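Ait Ali sets out plans for Bridemby's second season

2023-10-18

Bridemby Cricket Club will enter its second season in the regional Twenty20 league with a largely unchanged squad, the head coach, Mounir Ait Ali, has confirmed. Speaking at the club's offices in Tomar Road, he said that continuity had been agreed with the board before the final match in August.

"We finished fourth, and we lost two games that we ought to have won," he said. "I did not see a case for starting again. The players know each other's work now, and that is worth a good deal in the last five overs."

The club's bowling will receive most of the attention over the winter. Bridemby conceded 200 or more on three occasions, including the heavy defeat at Ristero, and the head coach accepted that the plans for the closing overs had been too easy to read.

"Batsmen were waiting for the slower ball and they got it," he said. "We will practise the yorker until people are tired of it. I have told the seamers so, and they took it fairly well." 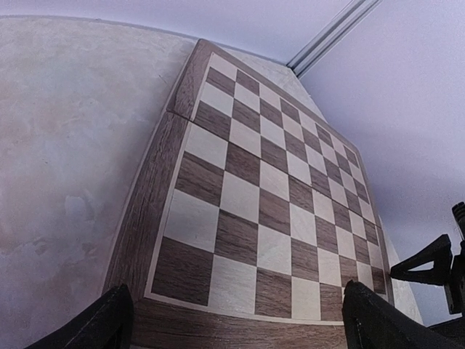
Photo: Bridemby CC Media

On the batting side, Ait Ali spoke warmly of the opening pair, who put on more than 400 runs together during the campaign. He was more guarded about the middle order, where nine different players were tried at number five.

"That is my responsibility," he said. "Some of them had one innings and then sat out for a fortnight. They will be given longer – I have promised them that."

The home ground will also see changes. Work on the new practice nets, paid for in part by the club's sponsor, Mirura, is due to be finished before pre-season training begins. A further 280 seats are to be added at the river end.

Asked whether a place in the semi-finals was now the least that supporters should expect, the head coach declined to set a target in public. "The board has its figure and I have mine," he said. "They are quite close."

Season ticket holders will be contacted by post with details of renewal.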